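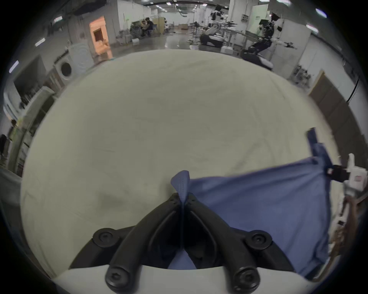

Visitors at the Gernden open day asked whether the cloth demonstration would work on their own towels, and the Stunar team said they would not promise it. Keep that answer in mind while setting up.

4.3 Running the cloth demonstration for visitors

1. Spread the white sheet over the work surface. Small creases are fine.
2. Lay the blue cloth on top with one corner raised.
3. Close the two fingers on the corner. Take a small fold only.
4. Lift by 30 mm and hold. If the fold slips, open the fingers and return to step 2.
5. Repeat before the doors open, using the cloth you mean to show.

Note: The Grisine brochure gives a figure of 1,186 picks without a fault. It does not say which cloth was used or who set out the corners. Please don't quote it to visitors.

Caution: Keep hands out from between the fingers while they close. Stop the session if anyone leans over the sheet.

Note: After over 200 picks, check that the screw caps on the finger arms are tight. Write down failed picks as well as good ones.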